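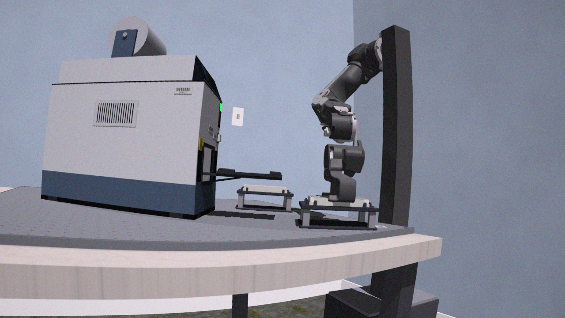

Can you keep barnacles off a boat without copper paint?

On a boat that gets used a lot, mostly, with a slick silicone-type coating that barnacles can't get a good grip on. On a boat that sits at the dock for months it's a lot harder, and that's the part Kalliopi Chrysikopoulos has been working on.

I should say up front that I own a small, slow sailboat and I've spent more springs than I want to remember lying on my back under it with a scraper. So when I got the chance to talk to a chemist who thinks about barnacles all day, I showed up with way too many questions (she got through nearly all of them, and then she bought me a coffee).

Chrysikopoulos works for Sindent, a small coatings company with a lab up the hill from Plivari harbor. Her project is called Zorico. It's a clear, rubbery topcoat, and the recipe they're testing now is number 3017. I asked if that meant there had been 3,016 failures before it and she laughed for a good long while.

"No, no, we skip numbers. When we change the base polymer we jump to the next thousand. But there were plenty of failures! One of them was eaten by snails. We put it in the water, and the snails came and they grazed on it like a lawn."

The trouble with copper, as she explained it to me, is that it works by leaking. The paint slowly lets copper out into the water, the little larvae that would like to settle on your hull don't care for it, and they go someplace else. That's fine for one boat in open water. Pack a closed-in harbor with boats and the copper builds up in the mud underneath, where a lot of other things are trying to live.

"People hear 'antifouling' and they think poison," she said. "I think about glue. A barnacle is a very good gluer. If I can make it a bad gluer, I don't have to poison it." 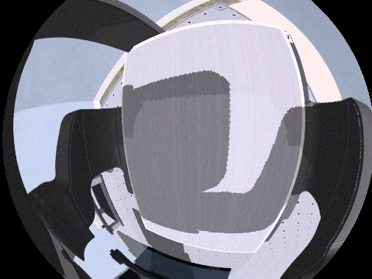
Vol. 20, No. 2

So how do you make a barnacle a bad gluer? You start with a surface that's soft and a bit oily, so the glue never really bites. That much has been around for years. The weak spot is that most of those coatings count on the boat moving. Get up some speed and the water peels the critters right off. Leave the boat tied up all winter and they get comfortable, and the slime gets comfortable first, which gives everybody else something to hold on to.

Zorico is supposed to shed its own outermost skin, very slowly, whether the boat moves or not. Chrysikopoulos compares it to the way your own skin flakes. The top layer has weak links built into it that seawater breaks down over time, and the layer goes off in bits too small to see, carrying the slime along.

I got a little suspicious there and asked her what the bits are made of. Aren't we just swapping copper for plastic crumbs?

"Good, you should ask that. I ask it every week. The skin is a polyester that breaks down further in the water. We have followed it in tanks and it goes away. In tanks! The harbor is colder and darker and has mud. So I'm not going to tell you it's solved. Lefteris would throw a shoe at me."

Lefteris is Lefteris Michailidis, who runs the fieldwork and was coming in the door with wet sleeves about then. He looks after the test panels, 20 of them, hanging on ropes off the old Margaritis pier. Some have Zorico on them, some have regular copper paint, and some are bare so he can see what the harbor would do if you let it. He pulls them up, takes their picture, weighs them and drops them back in.

"The bare ones get disgusting," he told me cheerfully. "Mussels, sea squirts, those white tube worms. You could make soup."

And the coated ones?

"Slime in the summer. Not so much slime as last year's recipe. The barnacles that do settle, I can push them off with my thumb." 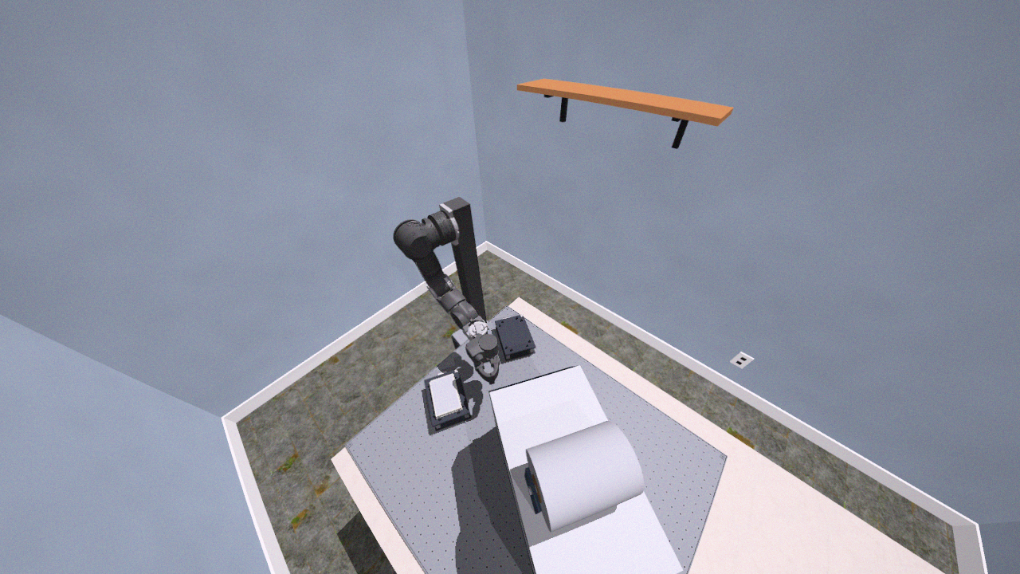 This page was last changed in December.

He wanted me to understand about the thumb, by the way. They have a proper gauge for it, a thing that pushes sideways on a barnacle and reads out the force, and the gauge is what goes in the reports. But he says he can tell with his thumb before he ever gets the gauge out of its case, and Chrysikopoulos rolled her eyes but didn't argue.

We walked down to the pier after that. It's a short walk, 100 steps or so if you count the stairs (I only counted the stairs coming back up, when I felt every one). The wind was up and I didn't catch everything on my recorder, so some of this next part comes from my notes.

What I most wanted to know was price. Every clever boat product I've ever read about costs more than my boat. Chrysikopoulos was pretty frank about it. The ingredients aren't bad, she said, but the stuff has to go on in thin coats over a tie layer, in dry air, and you can't slap it on top of whatever is there already. Old copper paint has to come all the way off first. 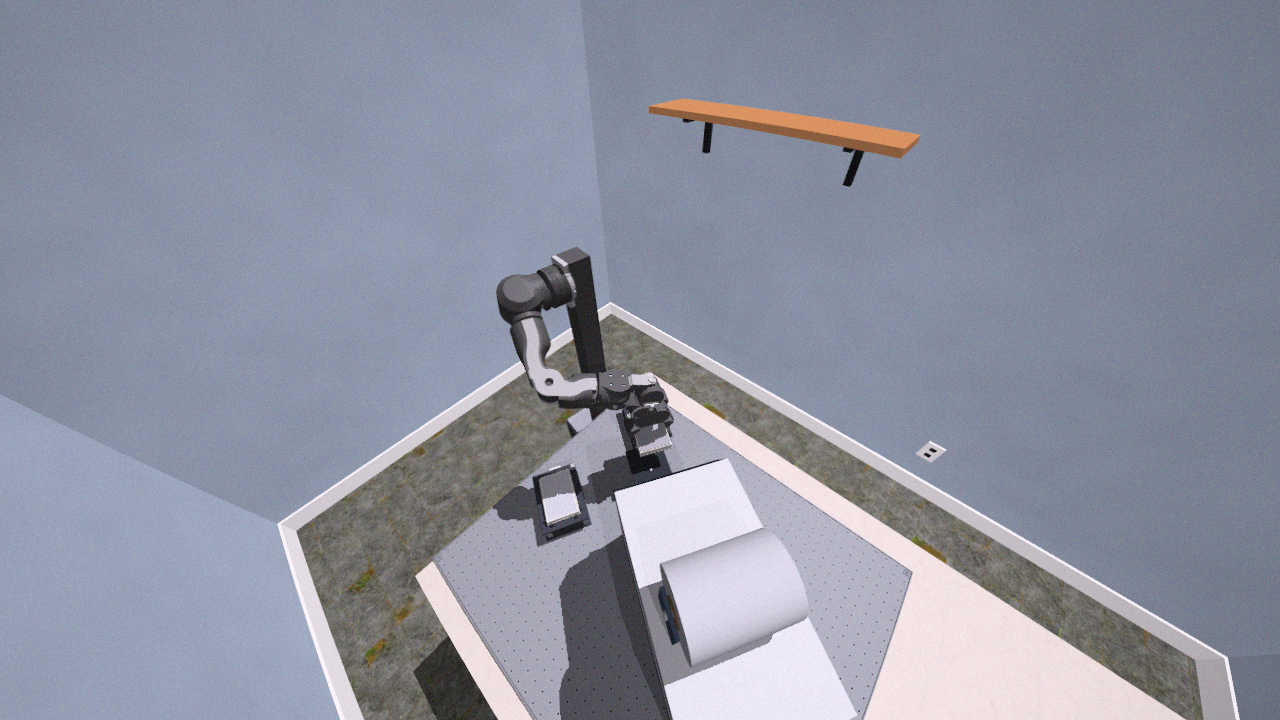 For somebody like me, who has layers of paint on her hull going back to a previous owner, that's a miserable job, and I told her so. She nodded and said it's the complaint she hears most. Aliki Economou, who handles the primers at Sindent, is trying to come up with a sealer that would lock the old paint in and give Zorico something to hang on to. They don't have one they like yet. The last version blistered.

I also asked about scratches, because I'm not good at docking. A soft coating gets nicked, and a nick is an open door for a barnacle. Michailidis has been gouging a few of the panels on purpose with a screwdriver to see how fast things move in. Pretty fast, so far, though he says the growth stays in the scratch and doesn't creep out over the good coating the way he had feared.

"You can patch it," Chrysikopoulos said. "You need it dry, you need it clean, you need some patience. I know sailors. Maybe two of those."

The next step is real boats. A local fisherman, Lambros Karamanlidis, has agreed to let them coat one side of his boat's hull and leave copper on the other, and he'll fish with it like that for a full season. I asked whether he'd end up going in circles. Chrysikopoulos said he asked the same thing, and that a little more drag on one side is nothing he can't fix with the rudder.

She doesn't want to guess when any of this might end up in a can on a store shelf. There's the season on the fishing boat, then the question of how the skin breaks down in real harbor mud, and Michailidis has only just started pulling sediment cores for that. The first ones came up on a Saturday and were sitting in the lab fridge when I visited, next to somebody's yogurt.

My thanks to Kelly Lambert for typing up the windy half of the recording. If you keep a boat on a mooring year round and have tried one of the silicone coatings already on the market, write and tell me how it held up, slime and all.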